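Raldale Seed Library
Progress report to the Mthembu Fund
March 23, 2025

Dear friends at the Fund,

What a winter it has been! When we wrote to you in October we had a borrowed cabinet, a box of mixed envelopes and a lot of hope. The seed library is now open four afternoons a week in the back hall of the Raldale branch, and people are using it far more than we planned for.

Since opening we have handed out 698 packets. Beans went fastest, then tomatoes, and the pole bean that older families here call Jeton is gone until the fall harvest. Delia Carrasco grew out the Jeton stock herself last summer from a jar her aunt had kept, and she has promised us two full rows of it this year. We are so glad to have it back in local gardens.

Packets go to anyone who asks. We don't require a library card, and we don't charge. We do ask borrowers to try to return a little seed at the end of the season, and 237 households have signed the sheet saying they will. Not all of them will manage it (squash crosses with everything, and lettuce bolts when you turn your back), but even a third would keep the drawers full.
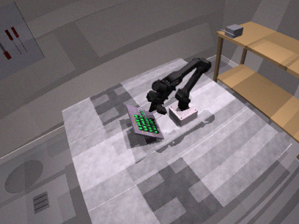
Page 2

Classes

The seed saving classes have been the happiest surprise. We offered 14 over the winter and had to bring in extra chairs for most of them. Ryszard Jakubowski taught the ones on wet seed -- tomatoes, cucumbers, melons -- and his fermenting jars were so popular that we have asked him to repeat the whole set. The Saturday class on reading a frost chart was thin, mostly on account of ice on the roads, and we will run it again in the fall.

The Prollusmont school has asked for a visit too. Their fourth grade wants to plant a bean bed along the south fence, and we are setting aside seed for them now. The school will supply the soil and the hoses.

Germination tests

We tested the older donated seed on damp paper towels, ten seeds to a towel. The peppers did badly and most of them went to compost. The kale, to our delight, was nearly all good, even the packets with no year on them. Every drawer now has a card with the test result and the month it was done.

Money

Spending is close to plan. Envelopes and labels cost more than we budgeted, and the used refrigerator cost less, so the two nearly cancel out. We have roughly $1000 left, which we would like to put toward a second cabinet and a hand-cranked seed cleaner. If the cleaner needs your approval as equipment, please let us know and Delia will send the form.

Still to do

The catalog is behind. About half the flower seed has no entry yet, and the herb drawer needs sorting again after a very busy February. Spanish planting cards are drafted and waiting for a second reader. We also need a better plan for potatoes, which people keep asking for and which we have nowhere cool enough to store.

Come by any open afternoon if you are in town. The first Jeton seedlings should be up on the windowsill by then, and we would love to send you home with a pot.

Warmly,
The Raldale Seed Library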